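Pre-Purchase Walkthrough Checklist, Two-Arm Table Cell
Home > Shop Documents > Checklists > Pre-Purchase Walkthrough

Site: Harker, back bay
Purpose: decide what has to be bought, replaced or left alone before we sign for a second cell
Date of walkthrough: Mar 27, 2019
Marks used: OK, FIX (costs nothing but effort), BUY (costs money), ASK (costs money later)

Read this first. The budget request for the second cell has already come back once with "please justify" written next to every line, including the line for shipping. So this time each item gets a mark and a comment, and the comments are long enough that whoever reads them will approve the thing out of fatigue.

SECTION A. TABLE AND MOUNTING

A1. Tabletop level and stable under arm movement
Mark: OK
Comment: Leaned on it. Leaned on it harder. The table is the best purchase we ever made and also the cheapest, and I have stopped bringing this up in meetings.

A2. Arm bases tight on the rails
Mark: OK
Comment: Checked both with the wrench and not with the fingers. The previous sheet says "feels tight," and I would like that phrase retired.

A3. Side rails straight, no burrs, end caps fitted
Mark: BUY
Comment: Caps were left off the original order to save money. The corner of a bare rail is at hip height for most people and I am most people. Put 4 caps on the order for the new table and 4 more for the one we have.

A4. Mat flat, edges held down
Mark: OK
Comment: Buy the same green mat for the second cell. Tuteck quoted us a "technical work surface" at a price that made me go and look at our mat with new respect. It is a mat.

A5. Spare mount on the front rail
Mark: ASK
Comment: If we want an extra mount on the new table too, it goes on the quote now. Added after delivery it becomes a "field modification," and field modifications arrive with their own invoice and their own visit.

SECTION B. REACH AND CLEARANCE

B1. Each arm can reach the full work area it is assigned
Mark: OK
Comment: Yes. Resist the long-reach version in the Vellham catalog. The arms we have can already get to places we would prefer they didn't.

B2. Parked position inside the table footprint
Mark: FIX
Comment: The left arm sits out over the floor. Somebody walking along that side with a box will find the gripper before they see it. A parked position over the mat is a software change, so it costs nothing, so naturally it has been on the list since November.

B3. Floor area marked for full arm sweep
Mark: BUY
Comment: Tape. We are talking about tape. Please do not send this one back.

B4. Arms cannot meet in the middle
Mark: ASK
Comment: Naidoo says their controller handles this. Naidoo also says it is an option. Get both statements on the same piece of paper before ordering.

B5. Raised shelf clears the gripper at every planned approach
Mark: OK
Comment: Passed, with the shelf where it is now. Shelf position is not marked on the mat, so "where it is now" is doing a lot of work in that sentence. Draw round the feet.

SECTION C. TEST PIECES

The cell earns its keep on pick and place, so the walkthrough is done with the test pieces out. A clear table passes every inspection going, and I suspect the clear table is what the salespeople measured when they gave us their cycle times.

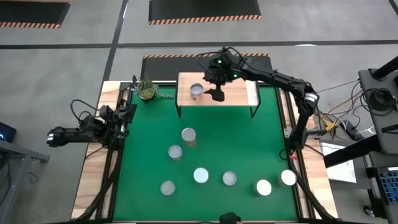
Back bay cell with cans out, right arm at the shelf.

C1. Test pieces match what the cell will be handling
Mark: OK
Comment: Cans. Good ones for the purpose, and the canteen does not charge us for them. The vendor's "standard object kit" is 333 dollars. I have read its contents list twice and would describe it as groceries without the groceries.

C2. Pieces of more than one height in the set
Mark: OK
Comment: The tall one stays in the set. It is the one that shows you whether the travel height was chosen or guessed.

C3. Shiny lids tested under normal lighting
Mark: ASK
Comment: Lids throw back a good deal of light, particularly toward the right rail. If the second cell gets the vision package, ask for it to be demonstrated on bare metal lids in our bay. Every demo so far has been done on matte blocks, in somebody else's building, with the blinds down.

C4. Breakables kept to the minimum needed
Mark: OK
Comment: One cup, on the shelf. Budget for replacement cups. I put them under "consumables" last year and was asked what was being consumed.

C5. Live plants
Mark: ASK
Comment: The form has no line for this, so I have added one. There is a potted plant in the back left corner of the mat. It requires no budget. It does put out trailing bits toward the shelf, and I would like those trimmed before they become an obstacle with a part number.

SECTION D. CABLES AND POWER

D1. Cables secured along the table edges
Mark: FIX
Comment: They hang in loops. Loops catch feet, chair arms and cart handles. An evening with cable ties would do it. We own cable ties. I have seen the drawer.

D2. Cable slack enough for full arm travel
Mark: OK
Comment: Plenty. See D1 for where the plenty goes.

D3. Cables marked at both ends
Mark: BUY
Comment: There is a red clip on one cable near the right arm base. As a labeling system it has the advantage of being easy to learn. Order a proper label printer and enough tape for 2 cells.

D4. Cables off the equipment cart
Mark: FIX
Comment: The cart has a nest in it. Before anybody writes "additional cables" on the new order, the nest gets untangled and counted. I would bet the cost of the label printer that half the order is already in there.

D5. Loose devices and paperwork off the floor side of the cart
Mark: FIX
Comment: There is a small yellow device among the loose wires between the cart and the table, and a sheet of paper lying beside that general area. Both need a home. If the paper is the last checklist, I don't want to know.

D6. Emergency stop reachable from either side
Mark: BUY
Comment: Order two for the new cell, one per side. This is the single line I will not trim, so if the total needs to come down, start with the extended brochure warranty.

SECTION E. FLOOR AND ACCESS

E1. Striped mats flat and not curling
Mark: OK
Comment: Good condition. Get the same ones for the new cell and order them with the table. Last time they were ordered separately and the freight cost more than the mats.

E2. Walkway to the desk clear
Mark: FIX
Comment: Cables dangle under the desk as well. At this point I would support a single line item called "cables, attitude toward."

E3. Room for the second table
Mark: ASK
Comment: The plan drawing says it fits. The plan drawing does not include the cart, the desk, or a person. Redraw with all three and then get the quote for delivery, because Tuteck prices by whether they can wheel it in or have to carry it.

E4. Service access behind the table
Mark: OK
Comment: Fine today. Write it into the layout so that nobody puts shelving there.

ORDER SUMMARY, IN THE ORDER I WOULD SPEND IT

Emergency stops, one per side
Floor tape
Rail end caps, both tables
Striped mats, same shipment as the table
Label printer and tape
Table, green mat and side rails, same as existing
Arms, standard reach, quotes from Naidoo and Vellham side by side
Collision option, if it is still an option when they write it down
Cups

Not to be ordered: object kit, technical work surface, long-reach arms, any cable until D4 is done.

FIX items have no cost code and therefore no owner. I have written my own initials next to D1 and D4. B2, D5 and E2 are open to offers.

Next walkthrough: after the revised quotes are in, and before anyone signs anything, in that order this time.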